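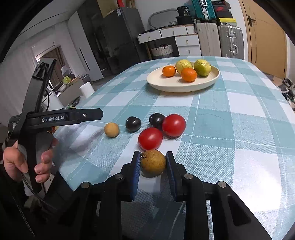

A reader wrote in to ask whether a machine could be trusted with soft fruit yet, or whether she ought to carry on doing the bowl herself. Carry on for now, I'd say, but it's well worth trying the job in small steps, and it's good fun too!

## Sorting fruit with a two-fingered gripper

1. Spread a cloth on the table so that round things don't wander off quite so easily.
2. Begin with something small and firm, and leave the tomatoes and ripe plums until you've got your hand in.
3. Close the fingers slowly, stop as soon as they touch, then lift (a few centimetres is plenty).
4. Set each fruit down on the plate before you let go. Dropping it the last little bit is how my plums got bruised.
5. Do 10 lifts of one kind before you move on to the next.

My Skido arm at home manages lemons nicely, bless it, but it still squashes more than 5 tomatoes in 30, and I can fill the bowl myself while it's thinking about the first mandarin. I'll try it on grapes in November.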